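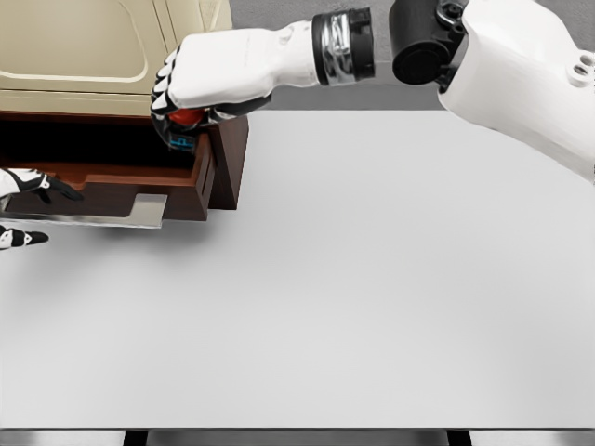

How often should I wax wooden drawer runners?
Once or twice a year is plenty for a drawer that gets opened every day, and only after you've checked that the thing isn't sticking for some other reason.

Wooden drawers sticking every summer - wax, sand or leave it?
Forum: Furniture Repair and Care

kinisetti_k
I have a dresser from my aunt, all wood, no metal slides. From June on, two of the drawers jam so badly I have to put a foot on the base and pull. In January they slide fine. A guy at the hardware store sold me a can of Bresex drawer wax and told me it would fix everything. I put on two coats and I can't say I notice any difference. Did I do it wrong, or is drawer wax a racket?

plank_and_a_half
Wax isn't a racket, but it won't shrink wood. If they jam in summer and run in winter, the wood is swelling across the grain. You need clearance. Find the tight spot, plane it or sand it, then wax. I've done this on every dresser in my house.

sunporch522
And then in winter you have a drawer that rattles around and tips down when it's halfway out. I've bought furniture that somebody "fixed" this way. Please don't go at it with a plane on day one.

plank_and_a_half
I said find the tight spot. I didn't say take off a quarter inch.

sunporch522
People never take off what they say they'll take off.

Tadeo Cisternas
Which way is it sticking, kinisetti? Side to side or top to bottom? The sides of a solid wood drawer get taller in damp weather. They don't get longer to any degree you'd care about. If the top edge of the side is rubbing, that's swelling. If the drawer goes crooked as you pull, that's worn runners, and all the sanding in the world won't help.

Rub a soft pencil or some chalk on the edges, work the drawer in and out a few times and see where it comes off. Costs nothing and you already own a pencil.

kinisetti_k
Did the chalk. Top edge on both sides, mostly toward the back. One of them also rubs on the left runner. It's the two bottom drawers, if that matters. The knobs are tight, I checked those too.

festbridge
Buy a dehumidifier. Mine keeps the bedroom comfortable and all my drawers quit sticking within a couple of weeks. I'd never cut into an old piece when you can just dry out the room.

plank_and_a_half
Sure, spend a couple hundred bucks and run it all summer to avoid ten minutes with a sanding block.

festbridge
I also sleep better. Not everything is about the dresser.

Soon-im Bang
I'm doubtful about most of what gets sold for this. I've tried the canned waxes, the sticks, a spray that made a mess of my sweaters, and a plain white candle. The candle did as well as any of them. Paraffin on a clean runner, rubbed on hard, buffed with a rag. The spray was the worst of the lot, because dust stuck to it and by fall I had a kind of gray paste in there.

kinisetti, did you clean off the old stuff before you put on your two coats? If there's 100 years of soap and grease under there, you waxed the grease.

kinisetti_k
Uh. No. Nobody said to clean it.

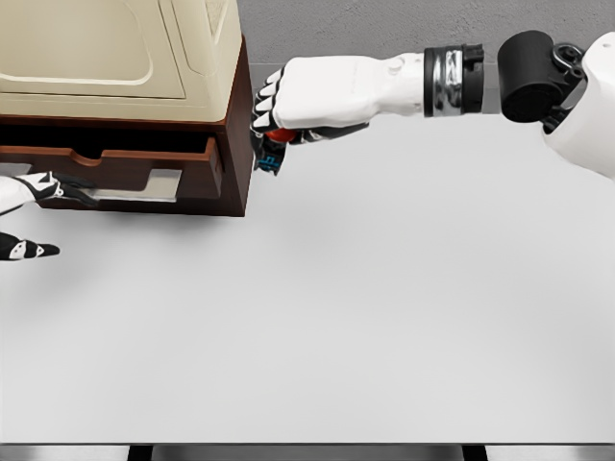 What I'd do, in order (Soon-im Bang)

1. Take the drawers out and number them underneath in pencil. They may look the same but they often won't swap.
2. Scrape off the old gunk with a plastic card, then wipe with a rag and a little mineral spirits. Windows open. Let it dry overnight.
3. Empty the drawer and try it. Half the jammed drawers I've met were full of jeans.
4. Candle on the runners and the bottom edges of the sides. Try it again.
5. Still tight? Chalk, then 117 strokes of sandpaper if that's what it takes, but check every few strokes. Only where the chalk rubbed off.
6. Wax the fresh wood.

plank_and_a_half
So we end up sanding. Thank you.

sunporch522
At step five. You had it at step one.

Tadeo Cisternas
I'd look at that left runner before step five. If it has a groove worn in it, the drawer sits low on that side and the opposite corner rides up. A thin strip of hardwood glued in the groove levels it. I don't trust the nylon tape they sell for this, the glue lets go in the heat.

festbridge
The tape has held fine on mine for three years. In a dry room, I'll grant you.

kinisetti_k
Cleaned one drawer last night. The rag came out black. It slides better, still catches near the back. There is a groove on the left, maybe as deep as a nickel is thick. Going to try the strip before I sand anything. Is maple OK or does it have to match?

Tadeo Cisternas
Maple's fine. Go easy on the glue and keep the drawer out until it sets.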